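Home | Projects | Gallery | Fault Reports | Contact

Skerkine kitchen cell - wrist fault, January

The Skerkine arm faulted on a cabinet-pull task during a run of 30 attempts. The log shows four stops on wrist torque, all on the approach to the handle and none on the pull itself. The controller held position each time and needed a manual release. Speed was then capped and the task held until the wrist offset could be checked. Two wrist-camera views of the work follow.

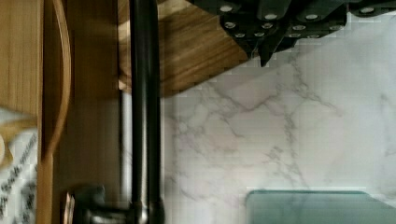 Marble, wood and a dark vertical pipe, with a pale green glass board at lower right.

Clearance is the main concern on this side of the cell. The planner treats fixed items as boxes with a 5 mm margin, and a wrist offset error larger than that removes the margin without raising a warning. The torque limit is then the only protection left, and it trips after contact.

The handle is a round bar on a flared post. A gripper that arrives off axis loads the bar sideways, and the wrist sensor reads that load as a collision.
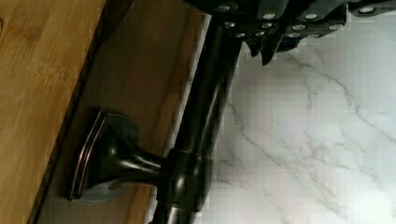 Randi Blomqvist wrote in to ask whether the offset had been checked after the last tool change, as a Bundow arm gave the same torque stops until its tool flange was re-zeroed. She would also keep the speed cap on for the first 100 cycles after any fix - a bad offset is easier to catch slow.

The flange check is set for Tuesday. The task stays locked out until then.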